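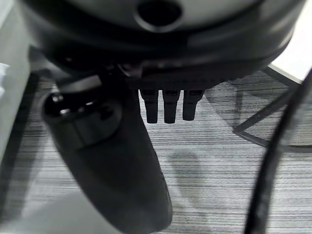

A gripper over the test-room carpet, from the wrist camera.

Prurby opens side-by-side hand trials to outside teams

JIRKBRIDGE, 2025-04-19 - Prurby, the test house for robot hands and the things that steer them, said today it will take outside entries in its Fakside comparison program, in which competing grippers, wrist cameras and controllers are given the same household jobs and no sympathy.

The first round put two hand designs through 106 attempts at picking up a garment from a couch. Prurby chose clothing for the opener after years of watching hands perform beautifully on foam cubes, an object few customers own.

"A shirt has no handle, no fixed shape and no interest in your road map," said Ka-ming Kao, who runs the Fakside trials. "We've had hands that can turn a key and then spend a whole afternoon being outwitted by a sleeve."

Each entry is scored on first contact, hold and release. Wrist and head views are recorded together, so that a team blaming its fingers can find out whether the camera was at fault, and the other way around. Both have happened, sometimes in one morning.
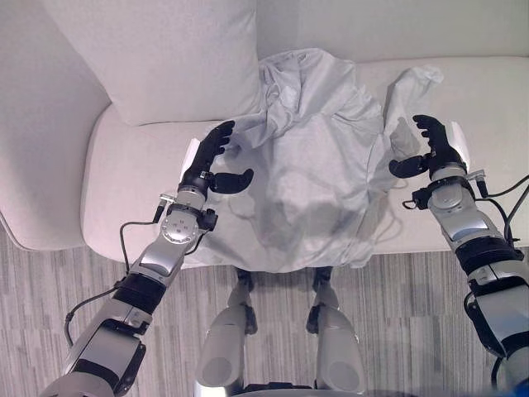 Soft furniture stays in the program for the second round. Cushions give under a fingertip, pale fabric on pale upholstery is hard on depth estimates, and a hand that closes a little too low comes up with a fistful of couch. Prurby counts that as a miss, whatever the entrant's slides may say.

The Wanyama controller, developed in-house, will serve as the baseline for teams that bring hardware only. Teams may also bring a controller of their own, provided it can be installed in some 56 minutes. The previous limit was "by lunch," and lunch kept moving.

"We publish the bad runs next to the good ones," said Kwadwo Issahaku, head of test engineering. "Entrants are very keen on this policy until about the second day - then they call me."

Seven places are open for the August round. Entrants receive full logs, both camera views and a written report. Applications go to the Fakside desk at Prurby's Jirkbridge office.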